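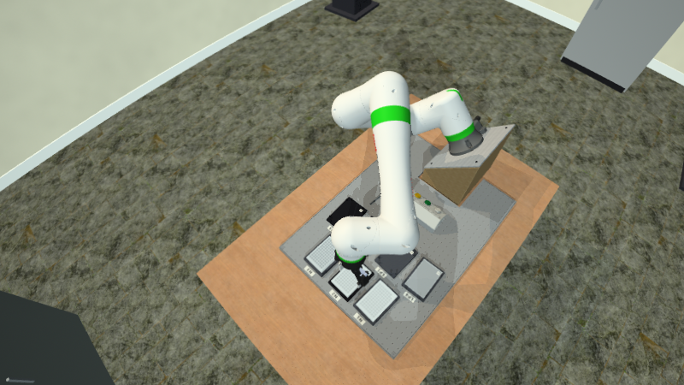 Gerevby Bench Cell

Plate handling for small labs and shop floors

The Gerevby Bench Cell is a table, a perforated metal deck and a white robot arm on an angled wooden stand. It is sold by Flavano as a layout you can try in simulation first, then order as a kit. The rendering shows the standard deck with three well plates in the front row and trays behind them, each position labeled.

What it is for

The cell moves plates and trays between fixed positions on the deck. It suits work where the same few items go to the same few places all day. If your plates change size from one hour to the next, you will spend more time teaching positions than you save.

Can it do other chores?

We get this question every week, mostly from people who have seen videos of arms folding shirts. The short answer is not yet, or not at a price we would put on this page. A plate has a known shape and sits in a holder. A towel does not. Neither does a sink of dishes or a bin of mixed screws.

Hakim Tambunan runs our test bench and has tried the arm on plenty of jobs outside its range. Stacking identical cups went well enough. Wiping down a counter worked until somebody left a mug on it. Sorting returned hardware into bins took 60 minutes for a tub he can clear by hand in 13, and it still needed a person nearby. We do not list any of these as supported uses.

On a shop floor the picture is somewhat better. Parts that arrive in trays, all facing one way, are close to what the cell already does. Donati, a small parts finisher, uses one to load trays overnight and checks the result at 7 a.m.

What you get

Table with wood top
Perforated metal deck
Angled arm stand and mounting hardware
Arm with gripper
Plate holders and position labels
Simulation file of the full layout
One license for Fomotent scheduling software

Plates and other consumables are not included.

Setting up

Plan on a day for assembly and a second day for teaching positions. The simulation file uses the same deck coordinates as the kit, so positions you set there carry over - but check every one at slow speed before you run a batch. We suggest 100 dry runs with empty plates.

The stand bolts down and should not be moved after teaching. If you do move it, start the positions over.

Ordering

Part number 3429. Lead time is longer in September, when most school labs order. Phone support for setup is on Tuesday afternoons, and email is answered on all working days. Send a sketch of your deck with the order if you want holders placed differently.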